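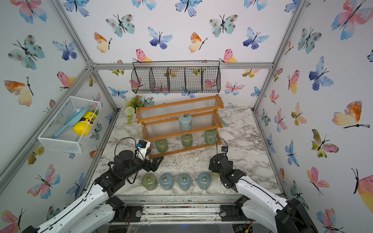 Photo: Blažena Kratochvíl

Filed under: Open data / Home & garden

# Julirton butterfly notebooks

Hello, and thanks for stopping by! This is my typed-up copy of the butterfly notebooks kept at Julirton by Evdokia Stamatopoulos, who wrote down what she saw on her walks and let me borrow the lot (I did promise to give them back). I've kept her spellings of place names, even where the map disagrees – she knew those lanes a good deal better than the map does.

## What's in it

There are 4 notebooks and 3 plain CSV files:

- `sightings.csv` – one row for each entry
- `places.csv` – her names for fields, lanes and gardens
- `weather.csv` – whatever she jotted in the margin, mostly grumbling about wind

Every row in the sightings file has 8 columns. The one called `sure` is mine: "yes" if she named the butterfly outright, "maybe" if she put a question mark, blank if I couldn't read it. Please don't treat blank as no!

## Things to watch out for

Whites are a muddle. She lumped small and green-veined together for the first 2 notebooks and only split them later, so a sudden jump in green-veined whites is her pencil changing its mind. Ľubomír Zeman went through the blues with me one long Wednesday and we still left plenty as "blue, sp."

September is thin in all the notebooks, as that's when she went to stay with her sister. The Ladura path was walked far more than anywhere else (it starts at her back gate), and Masta meadow hardly gets a look-in after the stile went.

## Using it

Take it, chart it, put it in your school project. A mention of Evdokia by name would be lovely. If you spot a typing slip, open an issue and give me the notebook and page – Yolandi Makhubela has already found a peacock I'd entered as a bird, so I'm past being embarrassed.

Still to do: the loose sheets at the back of the last notebook, and a proper list of her abbreviations.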